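# The Long Afternoon Life of the Corner Store

*28/12/2021*
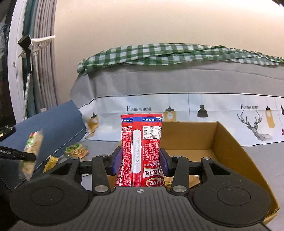 My grandmother's town had one store worth the name, and it sat at the bottom of Bikley Street where the bus used to turn around. I learned to count money there, and I learned which of the neighbors were speaking to each other and which weren't, and I learned how long a child can stand in front of a rack of snacks before a grown-up sighs. Everything good came in a small red packet. I don't know why that should be, but show me two red packets standing up together, one overlapping the other, and I am eight years old again with warm coins in my hand, trying to work out whether I can afford the pair. Usually I couldn't, and I'd buy one and eat it very slowly on the wall outside.

I went back in May, after far too long away, half expecting to find a phone shop or a set of boarded windows. The store was open. The sign over the door says Bernetti now, in green, and the bus doesn't come down that far anymore, but the bell still rings when you push the door and the floor still dips a little in front of the milk. I stood in the dip for a minute, I'll admit it, and a man with a basket had to ask me to move.

There were 30 stores like it in the county when I was small, if you believe the old business directory in the library (I do, because it lists my great-uncle's barbershop correctly, and hardly anything else ever has). I spent a week this fall driving around looking for the ones that are left, with the directory photocopied on the seat beside me and a bag for whatever I bought, as it seemed rude to walk in and ask questions without buying something. By the end of that week I had a great deal of soup.

What struck me first was how different they are from each other. You'd think a small store was a small store. But the one in Kan, up past the reservoir, is mostly a hardware counter that happens to sell bread, and you can get a single hinge there, or four feet of chain, or a birthday card, and the woman who runs it will cut your key while she tells you what's wrong with the county's plan for the bridge. She was against it, then for it, then against it again by the time the key was done. The one out by the old Brasteck mill is hardly bigger than a garage and smells of oranges. They do sandwiches until one o'clock, and if you come at ten past you may have a very nice conversation but you may not have a sandwich.

The money is hard, and every owner I met said so within five minutes. One of them, a soft-spoken man with reading glasses on a string, pulled out a ledger and showed me a Monday from the winter before. He'd taken in $233 from opening to closing. Then he turned to the Saturday before the big snow, when everyone in town came in for batteries and bread, and that was $628, and he tapped the figure twice with his pencil, still pleased. He lives upstairs, and that helps. He told me he's up at five for the papers, though he only sells a handful of them now, mostly to people who would be upset if he stopped.

I asked what sells, and the answers were sweeter than I'd expected. Lottery tickets and milk, of course. But also stamps, shoelaces, one brand of ginger cookie that apparently can't be had at the supermarket, and anything a child can reach. The low shelf, I was told more than once, pays the electric bill. A couple of the owners still keep a credit book under the register, and I was shown one from a respectful distance, with a rubber band around it and the corners gone soft as cloth.

My last stop was back on Bikley Street, on a wet Thursday with the light going. Two girls were in ahead of me, school bags on, having a serious whispered discussion over what they could get between them for 60 cents. They settled it eventually. The lady at the register, who had been waiting with her hands folded the whole time, counted their change out loud into a palm, and then she looked up and asked me if I was all set, and I said no, I needed a minute, and went to have a look at the low shelf.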